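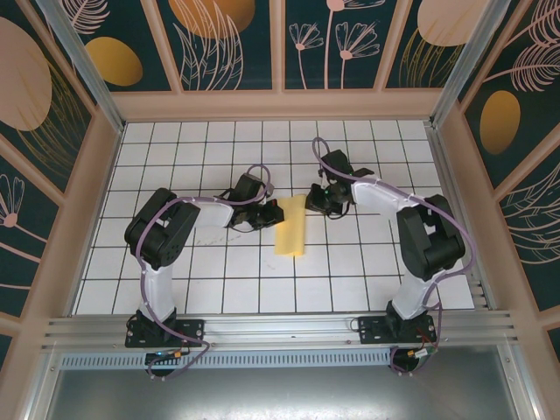
*Two-arm cell with the yellow cloth between the grippers.*

# Cloth handling faults: FAQ

Covers the Duvex two-arm cell at Wistham. Maintained by Fouzia Khokhar. Last revised in March.

## What is fault 928?

A grip mismatch. The controller compares jaw position on both arms during a shared hold. If one gripper reports closed on fabric and the other reports fully closed on nothing, the cell logs 928 and stops both arms.

## Why did the arms keep pulling before the March fix?

The mismatch check ran only at the end of each motion segment. A slip early in a segment went unnoticed until the arms had finished moving. In the worst logged case the left arm carried on for 16 seconds with the cloth wound into its jaws, and the gripper motor overheated. The check now runs continuously.

## Can I free the cloth by hand?

Only with motor power off. A 928 stop leaves both arms energized and holding position — they can move again if someone clears the fault from the console. Press the emergency stop, support both forearms, then open the jaws with the manual release.

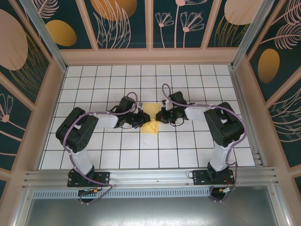
Once the cloth is out, check the jaw pads for threads. A trapped thread shifts the closed reading enough to bring the fault back on the next cycle.

## The fault returns with clean jaws. What next?

Inspect the cable on each arm along its full length, from base to wrist. The loops need enough slack for full wrist travel and must not catch on the elbow. Then reseat the connectors below the rail with power off. An intermittent connector can log the same code as a missed grip.

## How many retries are allowed?

Two. After the second, the cell locks out and needs a reset at the console. Do not raise the limit in the Niazi config file. Pescombe did this on their cell and burned out a gripper motor.

## Does a 928 stop count as an incident?

No, unless a person was inside the reach of either arm, or a part was damaged. In those cases leave the cell powered off and save the log before anyone resets it.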